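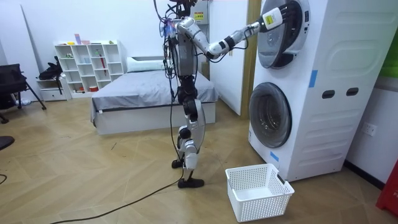 Two-legged humanoid robot facing a stacked washer-dryer.

Reading time: 2 minutes

A homework club is a supervised session, held on school premises or in a library, in which pupils complete set work outside lesson hours. It differs from private tuition in that no separate course is taught. Staff answer questions and provide materials, and the tasks remain those set by the class teacher.

Sessions usually begin shortly after the last lesson and run until early evening. Pupils are entered in a register on arrival and sign out on leaving. In primary schools the club is often joined to general after-school care, with a break for food between the two.
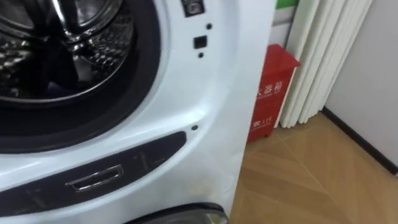

Staffing varies with the age of the group. The Farnari scheme, set up by Berenice Montes, places six pupils with each adult and divides the session into two parts, the first for written work and the second for reading. At its largest the scheme had 900 pupils on its registers. A later version, drawn up by Dace Kļaviņa for the Sethi schools, dropped the division and let pupils choose the order of work.

Attendance may be voluntary or required. Required attendance is mostly used for pupils with missing coursework and normally ends once the work has been handed in. Numbers tend to fall in December and rise again before examinations.

See also: Breakfast club; Study hall; Supplementary school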